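Section 4: Fitting the finger pads and waking up the arms

Okay, you've got the rail bolted in and both arms sitting on their plates, so now for the part I like best! I'm Lorenz Brunner, I put together the Embridge kit guide for Hekard, and I've done this section more times than I'd care to admit. Last checked 2/16/21 against the kit as it ships now.

Before you start, have the 2 mm hex key handy and leave the power switch off.

1. Push each yellow foam pad over the end of its finger until it stops. It takes more of a shove than you'd think.

2. Turn the pads so the waffle sides face each other across the gap. If you see pockets facing out, pull the pad off and flip it.

3. Open and close the fingers by hand, slowly. You want to feel an even squish.

4. Now give the gripper something soft to work on. I like paper, a few sheets, overlapping and a bit messy (flat single sheets are for Section 7, and they're a pain).

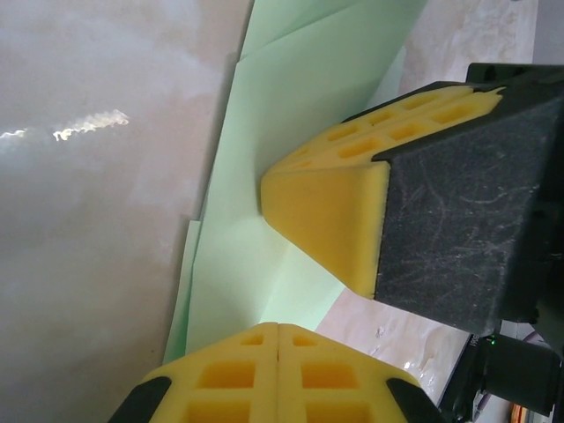 Fig. 4-1. Pads fitted, green paper between the fingers.

Note: scuffs on the black part of the finger are fine. Mine picked up plenty and I've never swapped one out for that. A torn pad is another matter, and spares come in the Wyss bag with the small screws.

Caution: keep your own fingers out of the gap once the power is on. The grippers can close with up to 28 newtons and they don't care what's in there.

5. Check the purple cables. Each one should run along its arm and hang in a loose loop below the rail. If a loop looks tight, undo the clip and feed through a little more before you go on.

6. Close the enclosure, switch on, and start Tamemden on your computer. Pick "Both arms" and then "Meet in the middle." Leave the speed at 8 for the first go, please!

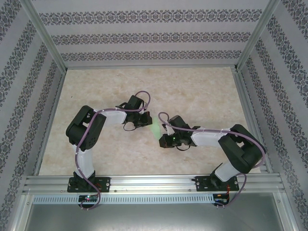 7. Let them settle, then hit "Save pose." This becomes your home position, and every routine in the rest of the guide starts from it, so take your time and nudge either arm with the arrow keys until you're happy. I usually go back and forth on the left one for a while.

8. Press "Cycle" and let it run 400 open-and-close moves. Go get a coffee. When it's done, switch off and push the pads on again, as new foam tends to creep a little.

Note: if Tamemden only finds one arm, switch off, reseat the plug at that arm's base and try again. Still nothing? Swap the two plugs over at the boards under the rail. If the missing arm changes sides, it's the board, and Hekard will send you another.

Section 5 covers teaching your first pick.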